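Open day at the Urkow warehouse, anyone else go?

shezi_fan
Posted May 1, 2018
Got back an hour ago, typing this fast before I forget. Line out front was long, we stood 70 minutes. Inside they had 3 stations running. Picking, door opening, and the bin thing from Nemimum. Picking was fine, kind of slow. Bins jammed twice while I was there and a guy had to reset it.

Door demo was the one I came for. They teach it with hand-held grippers, same fingers the arm gets later. Lever handles mostly. The storeroom door has 库房重地 非请勿入 on it, so restricted, don't come in unless invited. Silver lever, keyhole under it.

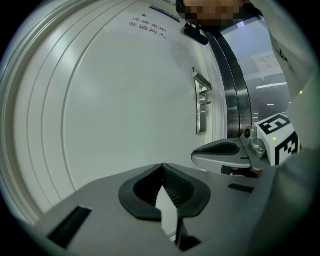 gravelpit
Lever handles are the easy case though. Show me a round knob with a stiff closer and I'll be impressed. Stusero had a lever demo back in September and it never went anywhere.

shezi_fan
Fair but the Stusero one was a fixed arm bolted to the floor. Different thing. Asked about knobs, they said "later this year", take that how you want.

tinlid
Went in the afternoon. Didnt get near the doors, too crowded. Did anybody catch how many tries they record per handle? Somebody next to me said 109 but it was loud in there.

shezi_fan
I heard 195. Maybe thats for all the handles together? No handout, so who knows

gravelpit
So two numbers and no handout. This is my problem with open days. You get a nice walk and free coffee and no failure rate.

tinlid
Disagree. They let the bins jam in front of everyone and kept going. Beats a video with all the bad takes cut out.

gravelpit
ok yeah I'll give you that one. Still want the knob

oldbelt
Is the Shezi arm on the picking station the old one or the new wrist? Thats all I want to know

shezi_fan
New wrist. Noisier then I expected.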